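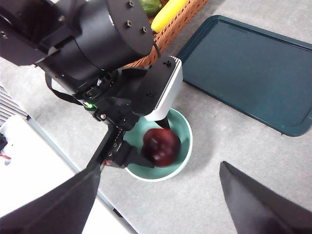
KITCHEN TABLE NOTES

The fruit bowl, and whether it deserves its spot

Every January the same advice comes back. Put a bowl of fruit on the table where everyone can see it, and you will eat more fruit. I have read it on the backs of cereal boxes and heard it from my dentist, and last month Rohani Hidayat sent me three separate articles making the same point, two of which I suspect were written by the same person.

I'm not convinced. I've had fruit on my table for most of my adult life and what I mainly do is move it out of the way.

Still, a number of you wrote in after the September item on bread boxes to ask for something on fruit, and Cillian Quinlan has been after me to stop complaining and try things. So for most of the fall I kept a wicker basket on the table for the mixed stuff and a small bowl next to it for whatever was supposed to be eaten that day. The basket-and-bowl idea comes from a Druvside leaflet that was tucked in with my seed order, and it is presented there as a kind of breakthrough. It's a basket and a bowl.

Let me start with the basket. Wicker looks good, I'll give it that, and a banana on orange-brown weave makes even a gray tabletop look as if somebody lives there. People will tell you the weave lets air through and so the fruit keeps longer. Maybe. The pears at the bottom of mine still went soft where they touched, and a weave is a miserable thing to clean once a pear has gone properly. I ended up at the sink with an old toothbrush. If you like wicker, put a folded dish towel in the bottom and wash the towel.

Then bananas. The leaflet shows them piled in with everything else, which makes for a pretty basket and a short life for the neighbors. Ripe bananas give off a gas that hurries other fruit along. That can be handy if you have a rock-hard avocado and plans for it, and it's no help at all if you have a week's worth of apples. I keep one banana in the basket and the rest on top of the fridge. My mother hung hers from a cup hook under the cabinet and I have no argument against that either.

Apples don't belong in the basket at all, if you ask me. They belong in the fridge, in the drawer, away from the carrots. A dark red apple in a pale teal bowl is a lovely thing to look at over coffee, and one apple for today is fine. A whole pile of them sitting out in a heated kitchen will be mealy before you get to the last. The nice glossy skin tells you very little, by the way. I have bitten into some beautiful disappointments.

Limes fooled me. I assumed they'd be happy in a basket since that's where everyone puts them, and they turned into little brown golf balls. In the fridge, in a closed bag, they last for weeks.

As for the small bowl, this is the part of the scheme I expected to dislike and have kept. One piece of fruit, put out in the morning. By evening it has been eaten or it hasn't, and if it hasn't it goes back in the drawer. I can't claim I eat more fruit than I did. I do throw less away, and I've stopped finding surprises under the grapefruit. Keep the bowl small and shallow. I tried it for a while with a big Partanen salad bowl, and a single apple rolling around in there looked like something left behind after a party.

Rohani, I should report, disagrees with nearly all of this. She keeps everything out, bananas and all, and says that in a house with teenagers nothing lasts long enough to spoil. Fair enough. She also washes it all the minute it comes home, and I'd still argue for washing fruit right before you eat it, but we have been having that argument for years and I don't expect to settle it here.

One last thing. Several readers asked about those little packets you tuck in among the fruit to keep it fresh. I haven't tried them, and before I pay for a packet I'd like to hear from somebody who isn't selling them. If you've used one for a month or more, with and without, write and tell me what happened to the pears.

Next issue: drawer dividers, and why mine are back in the garage.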